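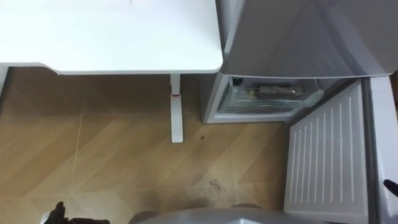

Freezer door open, drawer pulled slightly forward. Head camera view.

Prekon Door-and-Drawer Policy: Review

Most learned policies for household robots handle a door or a drawer. Prekon is meant to handle one behind the other, and the lower freezer compartment of an ordinary refrigerator is a fair place to try it. The door has a magnetic gasket that resists and then lets go all at once, and the drawer can't move until the door is well clear.

The method splits the job into stages. A small network looks at the head camera and both wrists' force readings and decides which stage the robot is in. A separate policy then runs the arms for that stage. You train both parts on the same teleoperated demonstrations. We recorded 186 of them, and training took 18 hours on one workstation.

We compared it with Wudent, a single policy with no stages, trained on the same data. Over 327 trials split between the two, Prekon was clearly ahead on the full task. Wudent opened the door nearly as often, but it tended to reach for the drawer while the door was only half open, and the arm then pushed the door shut again.

Setup is the weak part. Stage labels have to be added by hand, and the labeling tool crashed on us with longer recordings. The manual says up to four stages are supported, so there was no room left for closing everything back up. Clear plastic drawers also gave it trouble - the gripper sometimes closed in front of the lip and pulled at nothing.

Good: recovers well from a missed door grab, modest data needs.
Bad: hand labeling, stage limit, poor depth on clear plastic.

If your tasks have a fixed order, Prekon is worth the labeling time. For single doors, stay with Wudent, as the setup is much shorter.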